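Reader Services > Books and Reading > Young Adult > Ask the Community

Print this page | E-mail this page

Reading order for a series with a later prequel

My reading group for ages eleven to fourteen will begin the Starkimier books in August. The publisher has now issued a prequel, and the box set places it first. The older members of the group believe it gives away the identity of the mapmaker. I would be grateful for guidance on whether new readers should follow the order of publication or the order of events. The full set runs to 2,392 pages, and we do not expect to finish it before winter.

Posted by Trokero

Publication order is recommended for first-time readers. The prequel was written for those who already know the ending of the second book, and chapter 2 refers to the mapmaker by her real name. A reader who starts there will lose the main surprise of the series.
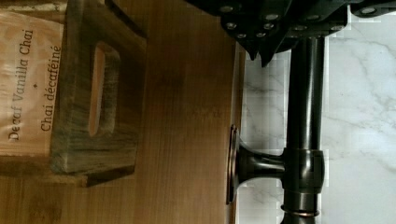
Answer by Senad Yordanov
Reading Lists Desk, 86 replies

The above is correct as regards the novels. Please note, however, that the series also includes a graphic novel, Titudness, which is often left out of printed lists. It takes place between the first and second books and may be read at either point. The lettering is small in the paperback — the library edition is larger and is preferred for group use.

Where a group has members who have already begun with the prequel, it is not necessary to start again. They may be asked to hold their remarks on the mapmaker until the others have reached the harbor chapters. Our own group followed this arrangement and lost roughly two meetings to it.

Posted by Chmielewska

I read the prequel first and enjoyed it. The box set is numbered that way and I see no reason to change it. The maps are better too.

Related items
Graphic memoirs for middle school readers
Discussion guides: how to request a copy
When is a series too long for a reading group?
Large-type editions for younger readers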